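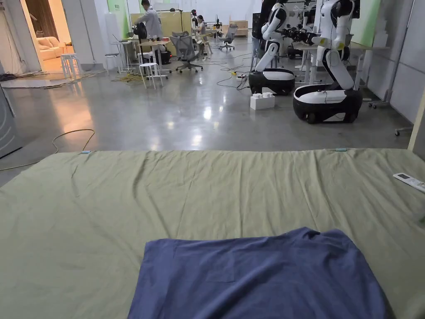 Mini split or window unit for a back bedroom?

mrankin_dimol
Looking for opinions before I spend money. Back bedroom, west wall, gets all the afternoon sun. By 9 pm it's still too warm to sleep. Room is about 200 square feet, concrete floor, one window. I have a quote from Rutherford for a single-zone mini split at $1384 installed. Kenna wants a window unit and the rest of the money left in the bank. Which way would you go?

tallpines
What's the ceiling height, and is there insulation on that west wall? Hard to say anything without that.

mrankin_dimol
Eight feet. No idea on the wall. House is block.

glennox
Mini split. I put one in two summers ago and wouldn't go back. You can hear a window unit through the whole house, and you lose the window. That quote is low too, so check it includes the line set and the electrical.

JeanC
Disagree with Fergus. For one room used only at night, a window unit is fine. Mine cost a fraction of that and it has run every summer since I moved to Dimolside. Block walls hold the heat. Put a shade on the outside of the window first and see what you still need.

glennox
A shade won't fix a block wall, Jean. The wall is what's heating the room at 9 pm.

JeanC
Didn't say it would fix it. It's cheap and it cuts the load. Then you buy a smaller unit.

tallpines
Both of you have a point. Murdo, what temperature are you trying to sleep at?

mrankin_dimol
I'd be happy with 74. Kenna likes it warmer.

gmarikar
I did HVAC for 26 years. At that size don't let anybody sell you more than 9,000 BTU. Too big and it shuts off before it pulls the moisture out, and you end up with clammy sheets. Use dry mode in the evening, then cool at bedtime with the fan on low. Start it 30 minutes before you turn in – with block walls maybe longer.

glennox
Agree on sizing. The guy who quoted me wanted to put in a 12.

mrankin_dimol
Rutherford quoted a 12. I'll call them Tuesday and ask why.

gmarikar
Ask for the load calculation in writing. If they didn't do one, get another quote.

JeanC
And price the shade while you're at it.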